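Folding cells at Callanmont: questions from staff
Milell Textile Services, operations pages
Maintained by Nantana Srisuk, process engineering. Last revised in January.

The folding cells handle small flat pieces of cloth. The answers below cover the work itself, hours and grading, safety, and data. Questions about pay that are specific to one person should go to the site office.

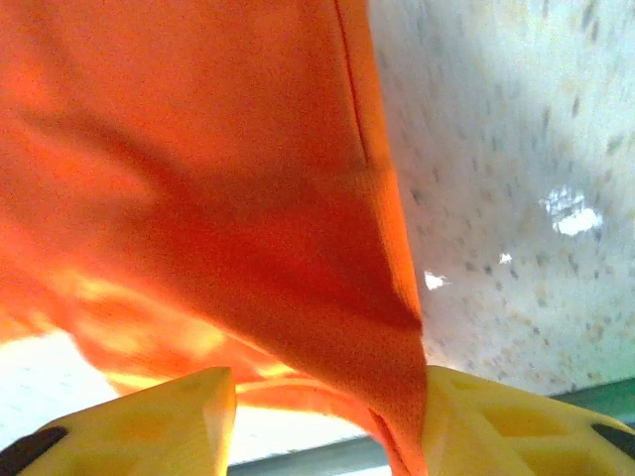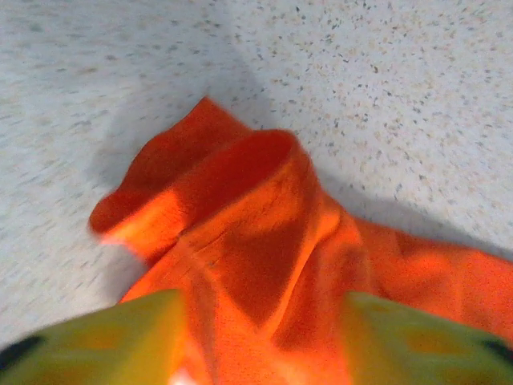 Orange cloth at the gripper, wrist camera views. Upper view: cloth hanging into the pinch point. Lower view: cloth on the speckled surface, one fold raised.

Which tasks have moved to the cells?

Picking up a single piece, finding an edge, folding and stacking. The cells take plain cloths and napkins. Anything with buttons, ties, elastic or a pocket stays on the hand tables, as do bed linen and all repairs.

Which tasks have not moved?

Sorting at intake, stain inspection, loading the trolleys and customer queries. There is no plan to change these during the trial. If that alters, the change goes through the normal consultation and is posted on this page first.

How many cells are there?

11, all on the east side of the finishing hall. The remaining floor space is still laid out as hand tables.

Why does a cell pick up the same cloth more than once?

Cloth has no fixed shape. A pinch that looks good from above may have caught two layers, or the middle of the piece instead of its hem. The software checks the wrist view after each lift and, if it can't find a usable edge, puts the piece down and tries again. After four failed attempts it places the piece in the reject tray and goes on to the next.

Should I help it when it is struggling?

No. Let it finish its attempts. Reaching in trips the light curtain and stops the cell, and a restart takes longer than a reject. Clear the reject tray when the amber lamp shows.

What does an attendant do during a shift?

One attendant looks after up to three cells. The duties are:
Feed the input side and remove finished stacks.
Clear rejects and send them to a hand table.
Check the finger pads at the start of shift and after the main break.
Enter each stoppage in Rangel with the correct code.

Rangel is the same logging screen used on the ironers. Your existing login works.

Does attending a cell affect my grade?

Attendants are paid at the finishing operator grade, with the technical allowance added for the hours worked on a cell. No one moves to a lower grade as a result of the trial. Hand folders who don't want to attend may stay on the tables.

Have any posts been lost?

No post has been removed. Two posts that fell vacant last year in finishing were not refilled. The hours were used for a second inspector on the late shift and for attendant cover.

How does output compare with hand folding?

An experienced folder is faster than one cell on every item we have measured. In the last full week of the trial the cells completed 3,721 pieces and rejected 604. Rejected pieces are not included in the completed figure. The cells are useful mainly on long runs of one item, where hand folders report the most wrist and shoulder strain.

Are my folding targets set from the cell figures?

No. Table targets are still set from the hand timing study and are reviewed separately.

Why are rejects higher on some days?

The usual causes are strong light on thin cloth, static after over-drying, and worn pads. Thin material with light behind it can show as very pale in the wrist view, and the edge finder loses the hem. Keep the blinds on the east windows down until 10.30.

How often are the pads changed?

Every 1,125 running hours, or sooner if the rubber is glazed, split or lifting. Attendants may inspect pads. Only maintenance may replace them, with the cell isolated and locked off.

What training is given?

Two days. The first covers isolation, the light curtain and safe clearing. The second is spent on a live cell beside a trained attendant. The course is run by Hastero, who supplied the cells, and is held every Monday when there are enough names on the list. Training time is paid as worked time.

Do the cameras record staff?

The wrist cameras record whenever the arm is enabled. They point at the work surface, although a hand may come into view while a tray is being cleared. Footage is used for fault finding and for improving the grasp software. It is not used for attendance, timing or conduct, and this is written into the site agreement.

Who do I tell if a cell behaves oddly?

Press the stop, leave the cloth where it is and call maintenance. Log it in Rangel as code 7 with the item type. Suggestions that are not faults can be sent to Nantana Srisuk or left in the box by the finishing office.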